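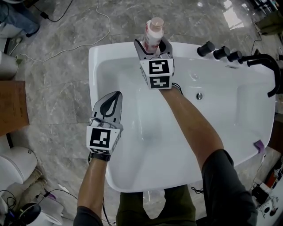
A pink-and-white bottle at the rim of a white freestanding bathtub.

NESTON, 2018-03-17 - The Jakab Fellowship today announced changes to its annual pilgrimage between Neston and the prayer house at Suravholm. The changes apply from this year's walk onward and cover registration, the route, overnight lodging, and the handling of offerings.

The pilgrimage has grown steadily in recent years. Last year 1,264 people registered, and many more joined for the final stretch without giving their names in advance. The Fellowship welcomes every person who comes to Suravholm in good faith. It also recognizes that the old arrangements were made for a much smaller gathering, and that residents along the way have raised fair concerns about noise, parking, and early morning singing near their homes.

Under the new plan, the walk will take two days in place of one. Pilgrims will leave Neston after morning prayers and stop for the night at Sedholm, where the parish has agreed to open its hall and the adjoining schoolrooms. The second day will begin with a silent hour. Loudspeakers will no longer be used on the road at any time. Hymns may be sung at the six rest points and at Suravholm itself.

Registration will be free, as before. Each pilgrim will be asked to register by name, either through a local congregation or at the Fellowship office in Neston. Those who are unable to register beforehand may do so at Sedholm on the evening of the first day. Children under the age of 18 must be accompanied by a parent or by another adult who has the written consent of a parent.

Persons who are elderly or unwell may travel by bus from Neston to the last rest point and walk from there. The Fellowship regards this as full participation in the pilgrimage, and certificates will be issued on the same terms as for those who complete the whole route on foot. Requests for a place on the bus should be made at the time of registration.

The Fellowship also wishes to clarify its position on offerings. No fee is charged for prayers, blessings, or a private audience with any member of the clergy at Suravholm, and none has ever been authorized. Pilgrims who wish to give may use the sealed boxes inside the prayer house. Collectors who approach pilgrims on the road do not act for the Fellowship, even when they carry printed receipts in its name. Several complaints of this kind were received in February and have been passed to the police.

Offerings received during the pilgrimage will be counted at Suravholm in the presence of two outside witnesses. The total will be published in the Fellowship's newsletter together with a statement of how the money is to be used. This year's offerings are set aside for repairs to the prayer house roof and for the meal service at Sedholm, which is open to all persons of any faith or none.

The Fellowship is aware that some longtime pilgrims would have preferred to keep the one-day walk. Their letters were read with care. The governing board takes the view that a slower journey, with a night of rest and common prayer, is closer to the practice of the first pilgrims and safer for those who walk today. The arrangements will be reviewed after the pilgrimage, and written comments may be left at the Neston office or handed in at Sedholm.

Members of the press are welcome at the departure from Neston and at the closing service. Photography inside the prayer house is not permitted during prayers. Reporters who wish to speak with pilgrims are asked to do so at the rest points and to respect the silent hour - this request applies equally to the Fellowship's own staff.

Inquiries may be directed to the press desk of the Jakab Fellowship, Neston, during office hours. The route map and the registration form are available from the same office.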